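Where Kitchen Steam Goes
For readers aged 8 and up

Water in a pot is a liquid. When it is heated to 212 degrees Fahrenheit at sea level, it boils and turns into a gas called water vapor. The vapor itself cannot be seen. The white cloud over a pot is made of tiny drops, formed when the vapor meets cooler air.

Warm, damp air is lighter than the cool air in the room, so it rises. A range hood is placed over the stove for this reason. A fan inside the hood pulls the air up through a filter. The filter traps grease. Some hoods then push the air outdoors through a pipe called a duct. Others clean it and send it back into the room. 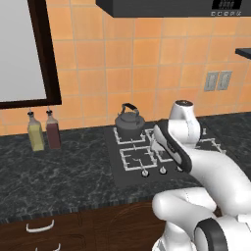

Why Tiles Get Foggy
Tile is often cooler than the air above a stove. When vapor touches it, the vapor loses heat and becomes liquid again. This change is called condensation.

Try It
1. Put cold water and 2 ice cubes in a dry glass.
2. Wait 8 minutes.
3. Touch the outside of the glass. Any drops there came from the air.

Words to Know
Vapor: water in the form of a gas.
Duct: a pipe that carries air.

Text by Ebere Danladi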